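The Arm That Wouldn't Let Go: notes for the Bitberg talk

July 2020 · Bereket Mamo
15 min read

OPENING (keep it short, people will still be finding seats)

Hi everybody, I'm Bereket, I work on the laundry cell at Zirnus, and I get to talk about my favorite failure. I really do mean favorite. I've learned more from this one fault than from the whole year of good runs before it, and I still get a little excited every time I open the log.

Quick show of hands: who has had a robot do exactly what you told it to, and hated the result? (Wait for hands. There will be lots.)

Good. Same here.

WHAT THE CELL DOES

Two arms over a table. Clothes come out of a basket, get spread, get folded, get put down. Cloth is wonderful and awful to work with. A box has corners and stays the shape it was. A pair of pants has a new shape every time you touch it, and half of it is hidden under the other half.

Our test site is Ondidville. The control software is called Bogale, and I'll say that name a lot, so sorry in advance. Bogale decides when a grip is good, when to pull, and when to give up and try again. Remember that last one!

THE DAY IT WENT WRONG

It happened in November, in the middle of a long run. We were at cycle 252 and everything looked great. I was at the desk next to the table eating a sandwich (tell the sandwich part, it gets a laugh).

The left arm went down for a sleeve, closed, and started to lift. The sleeve was caught under the other arm's gripper, which was also closed. So now both arms had hold of the same sweatshirt, and both had been told to pull until the cloth moved.

The cloth didn't move. So they pulled harder.

What should have happened: the force limit trips, both arms stop, both grippers open. What did happen: the left arm tripped, stopped, and kept its grip. The right arm never tripped at all. It dragged the sweatshirt, and the stopped left arm with it, until a seam gave and the loose end whipped across the table.

I hit the stop button. Everyone was fine. The sweatshirt was not fine — I have it with me, pass it around at this point.

Pause here. Let people look at the tear.

WHY IT HAPPENED

Two separate problems, and they needed each other.

First one. Each arm had its own force limit and its own idea of what was going on. When the left arm stopped, Bogale marked it as "holding" and carried on. The right arm saw a slow, steady load and read it as heavy cloth. We had taught it to expect heavy cloth the week before, with wet towels. We were so proud of those towels.

Second one, and this is the one I'd like you to take home. Our safe stop kept the gripper closed. We chose that on purpose! If you're carrying a mug, you don't want a stop to drop the mug. But we copied that choice over from an older project without asking whether it made sense for laundry. Drop a shirt and you have a shirt on a table. Hold on to a shirt while something else is pulling it and you have a slingshot.

(If someone asks whether a person could have been hit: yes. The guard was off on my side so I could reach in between cycles. Say it plainly. That was my call and it was a bad one.)

FINDING IT IN THE LOGS

This part is a bit nerdy, go fast if time is short.

We replayed 1034 grips from the weeks before. We were looking for any moment when both grippers were closed and the distance between them was growing slower than the command said it should. We found 10. Ten times the arms had played tug-of-war, and every time the cloth slipped out before anything looked odd from the outside. The fault had been waving at us for weeks and I'd been sitting right there.

So please, go and look at your near misses. They're sitting in your logs and they cost nothing to read.

WHAT WE CHANGED

Go through these one at a time, leave room for questions.

1. One shared stop. If either arm trips, both stop.

2. Open on stop, for cloth only. The item type is set before the run, and if it's missing the cell won't start.

3. A tug check. Both grippers closed and the gap not growing as planned means release the newer grip. It's the smallest piece of code in the whole fix and I love it the most.

4. Guard stays on. Reaching in means the cell is off, no matter how small the job is.

5. Mixed piles in every test. We used to feed in one garment at a time, which hid the problem very nicely. Now the left gripper has to go into a heap while there's more in the basket beside it and the other arm is up out of the way.

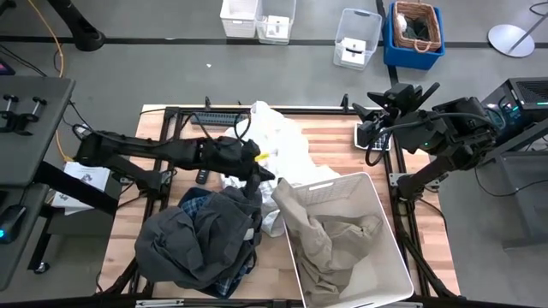 6. Park the idle arm high. An arm that isn't needed for the grip waits up at its own end of the table with nothing in its gripper, and it has to ask Bogale before coming down.

WHAT STILL BUGS ME

The tug check is a little jumpy. Stretchy fabric sets it off, and knit sleeves are the worst. We could loosen it, and I keep saying no. I'd much sooner pick up a dropped sweater fifteen times a day.

We also don't have a good answer for buttons and zippers catching on each other inside the pile. One gripper, two garments, and the check can't see it. If you've worked on this, please come find me at the break, I have so many questions!

Q&A

Likely questions: why not limit the speed (we did, it helped a little), why not a softer gripper (trying one next), can they have the replay script (yes, give out the address).

Get the sweatshirt back before leaving the room.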